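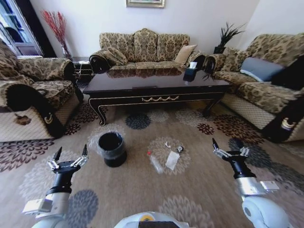 Salon, avant le ramassage. La poubelle et les déchets sur le tapis.

Septembre, le soir. J'ai relu la fiche de règles que Dzintra Urbonaitė nous a envoyée pour les essais à domicile du projet Bunik, et je note ici ce que je veux retenir.

Avant chaque essai on vérifie que le sac recouvre bien le bord de la poubelle. La bouteille se prend par le milieu, jamais par le bouchon. Pour le papier, la pince descend lentement et on accepte 2 tentatives, ensuite l'essai est marqué comme échoué. Personne ne marche sur le tapis pendant que les bras sont sous tension.

Je ne suis pas d'accord avec la règle 4, qui demande de garder jusqu'à 100 cm libres devant la table. Dans un vrai salon, avec de gros canapés, c'est difficile. J'ai écrit à Dzintra pour proposer une distance plus petite et une vitesse réduite. J'attends sa réponse.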